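3. Materials and Method

3.1 Sample selection

The study compared the headspace oxygen and seal strength of flexible snack packaging sold through small retailers. Pouches were bought at two shops, Trastelero and Jalali, during August. Only packs with a metallized or foil-like inner surface were accepted. Clear films and paper laminates were excluded, as their oxygen transmission rates differ too much for a common baseline. In total, 29 pouches were tested.

3.2 Storage

Samples were kept flat in a dormitory room away from direct sunlight. Temperature was logged with a Woseo data logger placed next to the packs. The logger stopped recording once when its memory filled at 2000 readings; the missing period was left blank in Appendix B and was not interpolated.

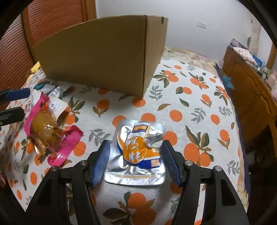 Figure 4. Snack pouch, silver foil with orange and blue printed front.

3.3 Seal strength

Strips 15 mm wide were cut perpendicular to the top seal and pulled at a constant rate until separation. The peak force was recorded. Strips that tore outside the seal area were marked T in the results table and left out of the mean. Jad Farah performed all cutting so that operator variation would be limited to one person. The blade was replaced after every fifth pouch.

3.4 Headspace oxygen

A needle probe was inserted through an adhesive septum on the front panel. Each reading was taken after the display had settled. The probe was checked against room air before each session. Two early readings were discarded because the septum had lifted at one corner.

4. Results

The highest oxygen readings came from pouches with visible creasing across the top seal. Side seals showed no comparable pattern. Lot 851 had the widest spread in peak force and accounted for four of the T strips. The Lultetti model, which predicts seal failure from fold density alone, underestimated the effect of creases running at an angle to the seal. A corrected fit is given in Table 6, with residuals plotted separately for each shop.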